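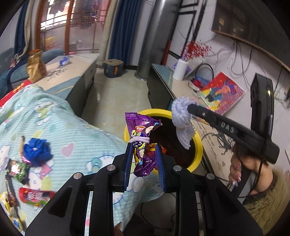

The Restcombe plant sits behind a garden center on the Elotstead road, and the sign is small enough that I drove past it twice. Sadix makes body lotions, after-sun gels and a few hand creams there, mostly for salons and for other companies that put their own label on the tube. They open the building to visitors one day in October. I had a Wednesday morning slot, 9:15, with a group of salon owners and two women who make soap at home and sell it at markets.

You sign in, take off rings and watches, and get a hairnet, a white coat and blue shoe covers. Nail polish is allowed on the tour but not past the yellow line in the filling room. Perfume isn't allowed at all, and one visitor who had some on was asked to stand at the back during the scent part.

Our guide was Lăcrămioara Jitaru, who runs the mixing floor. She speaks quickly and doesn't use a microphone, so stay near the front if you can.

The first stop is the raw materials store. It's cool and smells faintly of cardboard. Aloe comes in as a thick concentrate in drums, and the plant thins it down with purified water. Shea butter arrives in solid blocks and has to sit in a warming cabinet overnight before anybody can do anything with it. Every drum gets a quarantine sticker on arrival and stays put until the lab signs it off. Jitaru said a delivery of glycerin had been waiting there since the week before over a paperwork problem, and she didn't seem happy with the supplier.

Mixing is the main part of the visit. There are 8 vessels, all stainless steel, in a row with a walkway along the top. The water part and the oil part are heated separately, then brought together while a blade at the bottom turns fast enough to make an emulsion. After that the batch is cooled slowly and the delicate things go in last: fragrance, preservative, vitamin E if the recipe calls for it. The one we watched was a body lotion with oat extract. It looked like thin milk at first and more like yogurt by the time we were called away. If a batch cools too fast it goes grainy, and sometimes it can be warmed up and saved and sometimes it can't.

I asked why so many after-sun products are gels when people with dry skin seem to prefer creams. Her answer was that gels have little or no oil, so they spread easily on skin that's sore and don't leave it feeling hot and greasy. She uses a plain lotion herself.

The filling room is loud. Tubes come in open at the bottom, the filler puts the product in, and the end is heated and pressed flat. Bottles run on a separate line made by Rusu, which is older and stops more often. It stopped while we were there. A woman reached in, took out a bottle that had gone in crooked, and started it again. Pump tops are still put on by hand for small orders. One order on the table was for 684 bottles of hand cream for a hotel, with the count written on a card clipped to the first carton.

Past that is the lab, which you see through a window. Samples from each batch are kept in a warm cabinet and a cold one, and checked for color, smell, thickness and separation. The shelf of kept samples goes back more than 2 years. I would have liked longer here. We got a few minutes, and the technician was on the phone for most of it.

The scent session is in the canteen. You smell paper strips from numbered jars and write down what you think they are. I got coconut and cucumber right and missed fig. The salon owners did far better than the rest of us. Coffee is included, and there's a plate of cookies.

At the end there is a shop, which is really a folding table and a card reader. Seconds with crooked labels are sold at half price. I bought an after-sun gel and a foot cream with peppermint. The foot cream is good. The gel is a little sticky for the first few minutes — fine at bedtime, less so under a shirt.

A few practical notes. The tour takes close to two hours and there's nowhere to sit until the canteen. The walkway above the vessels is reached by a metal staircase, and visitors who can't manage stairs are shown the mixing from the floor, where you can't see inside. Parking is free but shared with the garden center, and it fills up by mid-morning. Children under twelve aren't admitted. Photos are fine in the canteen and not fine anywhere else. Booking is by phone only, and the early slots go first.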